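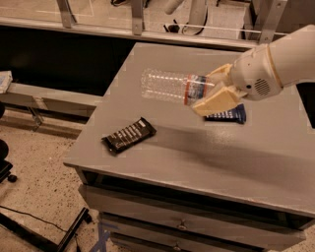 À quel moment un logiciel de préhension peut-il considérer qu'un objet est saisi ?

Un objet est considéré comme saisi lorsque l'écartement des doigts s'est stabilisé au-dessus de la valeur de fermeture complète et que cet écartement reste constant pendant un court déplacement de contrôle. Le contact seul ne suffit pas, car un doigt peut toucher la table ou un objet voisin.

Chapitre 5
De la scène perçue à la prise exécutée

5.1 Objet du chapitre

Les chapitres précédents ont traité séparément la géométrie du bras, la commande en position et l'acquisition d'images. Le présent chapitre les réunit dans un programme complet, qui part d'une image de la table et se termine par l'ouverture de la pince au point de dépose.

L'exemple suivi jusqu'à la section 5.9 est un débarras de table. Sur un plan horizontal se trouvent quelques produits courants : une bouteille d'eau en plastique transparent, couchée sur le côté, et des barres chocolatées dans leur emballage. Le bras doit les retirer l'un après l'autre avec une pince à deux doigts. Les positions de départ ne sont pas connues du programme.

Les extraits de code utilisent la bibliothèque Priseck pour le calcul des prises et le séquenceur Ambrose pour l'enchaînement des tâches. Les enregistrements proviennent du jeu Brotumora, qui contient 1 278 essais annotés. La version employée est celle du 18/3/20. Une révision des annotations a été publiée en mai ; elle modifie les étiquettes des échecs et ne concerne pas ce chapitre.

On suppose connus les changements de repère (chapitre 2) et le modèle de caméra à projection centrale (chapitre 4). Le lecteur qui n'a pas fait l'étalonnage main-œil de la section 4.6 peut lire ce qui suit, mais ne pourra pas exécuter les programmes sur un bras réel.

5.2 Découpage du logiciel

Le programme comprend quatre modules. Chacun lit une structure de données et en écrit une autre.

Perception. Entrée : une image couleur et une carte de profondeur. Sortie : une liste d'objets, chacun avec une classe, un masque, une pose estimée et un indice de confiance.

Choix de la prise. Entrée : la liste d'objets. Sortie : des poses de pince candidates, triées par score.

Planification. Entrée : une pose de pince et la configuration courante du bras. Sortie : une trajectoire articulaire sans collision, ou un refus motivé.

Exécution et surveillance. Entrée : la trajectoire. Sortie : un compte rendu (prise tenue, prise vide, arrêt).

Le refus motivé du module de planification mérite qu'on s'y arrête. Beaucoup de programmes renvoient une valeur vide quand aucune trajectoire n'est trouvée. Le séquenceur ne sait alors pas s'il doit essayer la prise suivante, changer d'objet ou reprendre une image. Dans Ambrose, le refus porte un code parmi trois : HORS_PORTEE, COLLISION, DELAI. Les deux premiers font passer à la candidate suivante. Le troisième relance le calcul une seule fois avec un budget de temps doublé.

5.3 Le cas des objets transparents

Une bouteille en plastique transparent pose au module de perception un problème que ne pose pas un emballage opaque. La lumière projetée par un capteur de profondeur actif traverse la paroi, s'y réfracte ou se réfléchit sur les nervures. La carte de profondeur présente alors des trous, ou bien donne la distance de la table à la place de celle de l'objet. Un segmenteur fondé sur la seule hauteur au-dessus du plan ne voit qu'une partie de la bouteille, en général l'étiquette et le bouchon.

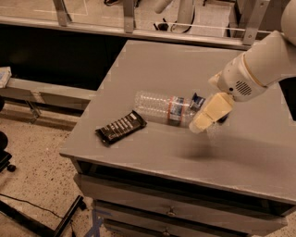 Trois méthodes sont d'usage courant. La première consiste à segmenter dans l'image couleur, puis à reconstruire la profondeur à partir du contour du masque et de l'équation du plan de la table. Elle suppose que l'objet repose sur le plan et que sa forme est à peu près connue. La deuxième complète la carte de profondeur par un réseau entraîné sur des scènes de synthèse. La troisième s'appuie sur les parties opaques, dont la profondeur est fiable, et en déduit l'axe de l'objet.

Priseck applique la troisième méthode par défaut et revient à la première quand la surface opaque visible est trop petite. Le seuil se règle par le paramètre part_opaque_min. Dans nos essais, il est fixé à 65 pixels sur l'image réduite. En dessous de cette valeur, l'orientation de l'axe devient instable d'une image à l'autre, et la pince arrive de travers.

L'ombre portée du bras constitue une seconde source d'erreur. Elle se déplace avec lui et change l'aspect du plateau pendant l'approche. Si la perception tourne en continu, un masque peut s'étendre dans l'ombre et décaler le centre estimé. On prend donc l'image de référence bras dégagé, et l'on fige la pose de l'objet dès que la pince entre dans la zone d'approche. Les images suivantes servent uniquement à détecter un déplacement franc de l'objet.

5.4 Ordre des prises

Quand deux objets sont voisins, l'ordre dans lequel on les retire a des conséquences. Une barre plate placée sous la trajectoire des doigts réduit la hauteur libre. À l'inverse, un objet cylindrique couché peut rouler si la pince le heurte en allant chercher son voisin.

Ambrose attribue à chaque objet un coût d'encombrement, calculé comme la part des prises candidates de ses voisins que sa présence rend impossibles. L'objet dont le coût est le plus élevé est retiré en premier, à condition qu'il possède lui-même une prise valide. En cas d'égalité, on choisit le plus haut.

Le coût est recalculé après chaque dépose, sur une nouvelle image. Garder l'ordre initial fait gagner jusqu'à 70 millisecondes par cycle, gain négligeable devant la durée du mouvement, et expose à travailler sur une scène périmée.

5.5 Fermeture et contrôle de la tenue

La fermeture se fait à vitesse constante avec une limite de courant. Pour une bouteille à paroi souple, la limite doit rester basse : la paroi se déforme, l'écartement continue de diminuer et le critère de stabilité est atteint tard. Pour une barre emballée, l'écartement final est faible et se distingue mal d'une fermeture à vide. On enregistre donc, pour chaque classe d'objet, un intervalle d'écartement attendu. Les 49 intervalles fournis avec Priseck sont rangés dans le fichier classes_prise, que l'on peut modifier sans recompiler.

Le contrôle se poursuit par une levée courte, à vitesse réduite. Si l'écartement sort de l'intervalle pendant cette levée, le module d'exécution renvoie PRISE_VIDE, redescend, ouvre les doigts et rend la main au séquenceur. La section 5.6 donne le pseudo-code de cette boucle et précise les grandeurs à journaliser à chaque itération.

Éditions Plistoretti, collection Commande et perception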